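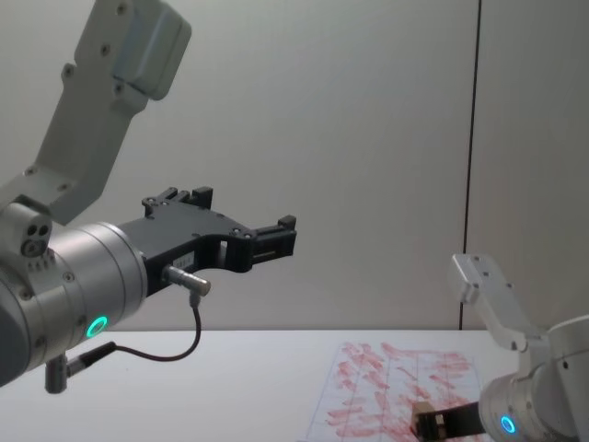

Iolanda Paiva wanted it written down first, before I'd even found my pen, that a preseason poll picking Clanevholm fifth is an insult and she'd like a recount. So it's written down. There won't be a recount, because the coaches voted and the ballots are in.

# Pallance Conference, preseason football meeting, August

I'm taking notes again, so blame me for the spelling. We got going at 8, with every school on the call except Lo, who joined partway through the schedule talk.

**Last meeting's minutes.** Approved. Floor Hendriks asked me to fix the line saying Grimach "agreed" to move its homecoming game - they only said they'd think about it. Fixed!

**Preseason poll.** Grimach came out on top, with Pallance State second and Lo third. Floor said her coaches are happy but would've liked to sneak up on people for once (good luck with that, they bring back nearly the whole offensive line). Iolanda repeated her point about Clanevholm and added that their new quarterback wasn't even on campus when the ballots went out. Fair enough. The poll goes out on media day as it stands.

**Media day.** Each school brings its head coach and 2 players. We talked for way too long about whether a kicker counts as a player for this, and yes, he does. Lunch is for 34 people, and I need food allergies by email, please, not by text at midnight like last year.

**Schedule.** Lo asked to push its opener against Clanevholm to an evening kickoff on account of the heat. Iolanda's fine with it if the bus company is. She'll call them and let me know.

**Officials.** The travel pay question came back around. Floor moved that we put in another 500 dollars for the long trips out to Grimach, Iolanda seconded, and it passed with Lo abstaining.

**Other stuff**
- Rosters are due to me before media day, with jersey numbers this time
- Floor still has the trophy and will bring it
- Tiebreaker rules held over, we ran out of steam

Next meeting is in September, after the first round of games, same call-in number.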